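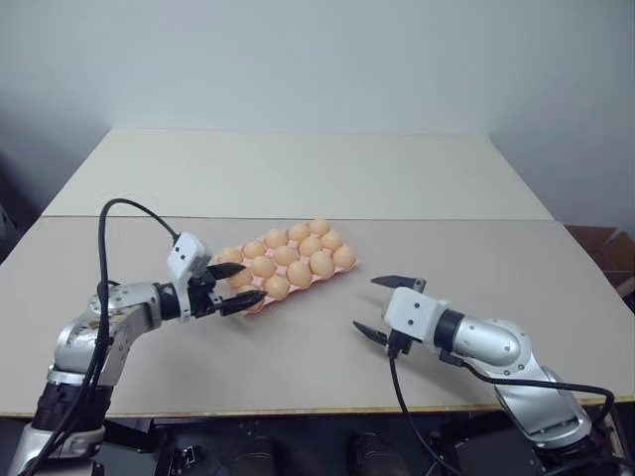

Home Contents Chapters Glossary Index

Search this book Enter a word Go

February – by the Terine course staff

Chapter 6
Eggs: Receiving, Trays and Storage

An egg reaches the kitchen in a shell that cracks easily and lets air and moisture through. Most of the work in this chapter follows from those two facts. You will learn how to check a delivery, how to move eggs without breaking them, and how to store them until they are used.

Eggs are held in trays or cartons. Each egg sits in its own cup, so that it does not knock against the next one. Molded pulp trays are cheap and soak up small leaks, but they cannot be washed. Plastic trays can be washed and used again. Trays come in many sizes, and a kitchen should pick one size and stay with it – mixed sizes do not stack safely.

Set a tray flat on a clear table before you load or unload it. Take eggs from opposite sides in turn. A tray emptied from one end only becomes heavy at the other and may tip when lifted.

6.1 Checking a delivery

The bakery at Plarnudine takes in around 400 eggs a week. In one delivery, 244 eggs came from the Ong farm and 173 from a second supplier. The receiving clerk opened every tray, looked for cracks and stains, and wrote the result on the delivery sheet before signing it. Cracked eggs were set aside and sent back.

Look at the top of each egg first. Then lift any egg that seems stuck to its cup. A stuck egg has often leaked underneath, and the cup below it must be cleaned before the tray is used again.

Key terms: air cell, candling, cup, grade, pulp tray

Previous Next Back to top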